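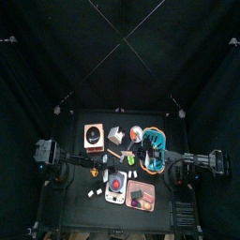
Arbeitstisch mit schwarzem Vorhang, in der Tischmitte Spielzeug-Küchensachen

4. Wildkamera am Luchswechsel einrichten

So, jetzt geht es endlich raus! Wenn du Kapitel 3 durch hast, ist deine Irnier geladen, die Speicherkarte sitzt und die Uhr stimmt. Falls nicht: bitte zu Hause nachholen. Ich hab das einmal mit klammen Fingern im Februar am Prumalberg versucht und die Karte im Laub gesucht, bis es dunkel war.

Die Anleitung gilt für die Irnier mit dem alten und dem neuen Gehäuse. Beim neuen sitzt der Schalter unten neben der Klappe, beim alten innen links.

4.1 Was in den Rucksack muss

Kamera und Ersatzbatterien
Spanngurt (der breite, der schmale rutscht bei Buchen gern)
kleine Handsäge oder Astschere
Kabelschloss
Hinweisschild mit Projektname und Kontakt
Standortbogen und Bleistift, Kugelschreiber streikt bei Kälte

4.2 Standort aussuchen

1. Geh zu dem Rasterfeld, das dir zugeteilt wurde. Die Nummer steht oben auf deinem Standortbogen, zum Beispiel 2606.
2. Such dir im Feld einen Wechsel, eine alte Rückegasse oder einen Felsfuß. Luchse laufen gern bequem, da sind sie uns ziemlich ähnlich.
3. Schau nach Spuren, Losung oder Markierstellen. Wenn du nichts findest, nimm trotzdem die beste Stelle im Feld und schreib das dazu. Leere Felder sind für die Auswertung genauso wichtig wie volle!
4. Halte mindestens 100 Meter Abstand zu Kirrungen, Hochsitzen und Futterstellen.

Achtung: Wurfplätze und Felshöhlen mit frischen Spuren bitte nicht betreten. Umdrehen, Koordinaten notieren, bei der Projektstelle melden. Das gilt auch, wenn es nur ganz kurz wäre.

4.3 Kamera befestigen

1. Such einen Baum, der fest steht und nicht bei jedem Windstoß mitschwingt.
2. Leg den Spanngurt auf Kniehöhe um den Stamm und zieh ihn handfest an.
3. Richte die Kamera schräg zum Wechsel aus, also nicht quer. So bleibt das Tier länger im Erfassungsbereich und du bekommst eher die Flanke mit dem Fleckenmuster. Ohne Flanke können wir den Luchs nicht zuordnen.
4. Dreh die Linse möglichst nach Norden. Bei tief stehender Sonne löst der Sensor sonst ständig aus.
5. Schneide Farn und dünne Zweige direkt vor der Linse weg – aber nur so viel wie nötig, und Jungbäume bleiben stehen.
6. Häng das Schloss ein und bring das Hinweisschild gut lesbar an.

Hinweis: Am Hang einen Stock hinter die obere Gehäusekante klemmen, dann kippt die Kamera leicht nach unten. Klingt nach Gebastel, hält bei mir aber seit drei Wintern.

4.4 Einstellungen prüfen und Testlauf

1. Schalter auf SETUP. Im Menü wählst du das Profil Altdale. Damit sind Serienbild, Empfindlichkeit und Blitz schon passend gesetzt.
2. Trag unter »Standort« deine Rasternummer ein.
3. Schalter auf TEST. Geh einmal den Wechsel entlang, gern auf allen vieren, denn ein Luchs ist nun mal nicht so groß wie du. Die rote Leuchte muss blinken, sobald du im Bereich bist.
4. Blinkt nichts, setz die Kamera eine Handbreit tiefer und wiederhole Schritt 3.
5. Schalter auf ON, Klappe zu, Dichtung mit dem Finger abfahren. Da darf kein Laubrest und keine Fichtennadel klemmen.

Vorsicht: Den Standort nie mit Koordinaten in Chatgruppen oder soziale Netzwerke stellen, auch nicht später zusammen mit einem schönen Bild. Wilderei ist bei uns leider ein Thema, und die falschen Leute lesen mit.

4.5 Kontrollgang

1. Komm alle 17 Tage wieder, am besten mittags. In der Dämmerung störst du am meisten.
2. Tausch die Karte und steck die volle sofort in die beschriftete Hülle.
3. Lies den Batteriestand ab und trag ihn in den Bogen ein. Unter zwei Balken wird gewechselt.
4. Sind mehr als 400 Bilder drauf und fast alle zeigen wackelndes Gras, schneid noch einmal nach oder dreh die Kamera ein Stück weg.
5. Sind Menschen auf den Bildern, lösch sie noch am selben Tag und gib nichts davon weiter.

Zu Hause lädst du die Karte über das Programm Choi hoch. Wie das geht und warum du die Dateien vorher bitte nicht umbenennst, steht in Kapitel 5.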